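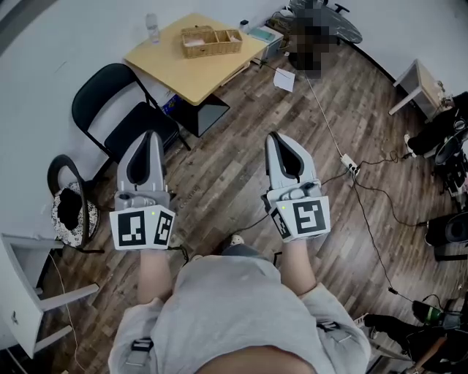
Week 9 notes — fiducial tracking and time alignment for hand-held grippers

Read before the lab. Slides are on the course page, these fill in the bits I rushed. Assignment 3 uses all of it.

1. Frames

Four frames you care about: world, head camera, marker, fingertip. Write T_a_b for "pose of b expressed in a". Then

T_world_tip = T_world_cam * T_cam_marker * T_marker_tip

T_marker_tip is fixed, comes from the calibration file. T_cam_marker comes from the detector. T_world_cam comes from Ravex (our visual odometry node). If your tip drifts while the marker pose looks fine, it's the odometry. Don't go re-tuning the detector.

Left and right have separate calibration files. Every year somebody loads the same one twice. Check the ID in the header.

2. Detecting the square markers

Steps: greyscale, adaptive threshold, find quads, refine corners, read bits, solve PnP.

Corner refinement matters most. Half a pixel of corner error is nothing up close and awful at arm's length. Try it both ways and plot it.

Planar pose ambiguity — a single square seen nearly front-on has two solutions with almost the same reprojection error, and the solver will flip between them. Looks like the gripper twitching. Fixes, in the order I'd try them:

- use both markers on the same gripper when both are visible, solve as one rigid body
- keep the solution closer to the last accepted pose
- reject the frame if the error ratio is under the threshold in config

The front and side faces aren't coplanar so the joint solve kills the ambiguity outright. Front only is where you get burnt.

3. Clocks

Camera runs at 60 Hz. Gripper width comes in at 200 Hz. Different clocks! Do not line them up by row number.

Method in the Lumenta logger: hold still, open and close both grippers sharply a few times, then cross-correlate finger width from the encoder with finger width from the image. Peak gives the offset. Search window is 100 ms either side, if your peak sits on the edge of the window something else is wrong (usualy dropped frames).

Then interpolate width to camera timestamps, linear is fine. Orientation: slerp. Do not linearly interpolate Euler angles, I will take marks off.

4. Dropouts

Marker goes out of view, motion blur, sleeve in the way. Short gaps get filled, long gaps split the episode. Max fill length is max_gap in the config, leave it at the default for the assignment.

Never fill across a grasp. Width signal tells you when the fingers closed — if width changes inside the gap, split.

Also mark filled samples in the valid column. Policy training downstream masks them out of the loss. If you forget, the model learns your interpolator.

5. Smoothing

Last, after everything else. Light low-pass on position, forwards and backwards so there's no phase lag. Offline only, obviously. Flititel has this built in but the default cutoff is too low and it rounds off teh contact moments. Look at velocity before and after, if the peaks are gone you've overdone it.

Assignment 3

Data: the Estport set recorded in August, download link on the course page. First 1,000 frames are enough for parts a and b.

a) Tip trajectories for both hands, world frame, metres. Plot.
b) Same again with single-marker solve only. Count the flips.
c) Estimate the clock offset, show the correlation curve.
d) Half a page on where your pipeline fails and how you'd catch it automatically.

Code plus one PDF. Colour plots please, with labelled axes and units. Due Dec 3, 2019, before the lecture.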